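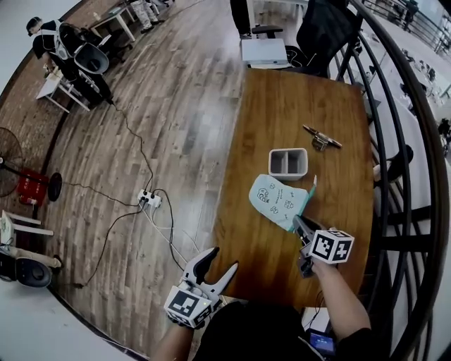 Station 4, cloth handling with two hand-held grippers, Tekside mezzanine.

Gripper cell walk-round, May 2021
Inspector: Solène Leclerc

Marker cubes fitted, faces unobscured — PASS. Both on. Keep sleeves off them.

Cables clear of walkways — FAIL. Black ones and white ones cross the floor to a single power strip. Cover or reroute. I raised this in November and the cables evidently won the argument.

Fire extinguisher accessible — PASS. Red box beside the fan. It should hang on a wall, where people look for it.

Table cleared to task items — COMMENT. Metal tool left on the wood near the divided container. Rule 55 says put it away. Rule 55 is on the door.

Railing side kept free — PASS. Lower floor is occupied, so nothing goes on the rail, mugs included.

Finger pads, wear — not checked, grippers in use.

Re-inspect after cable work. Form 574 to Baumgart.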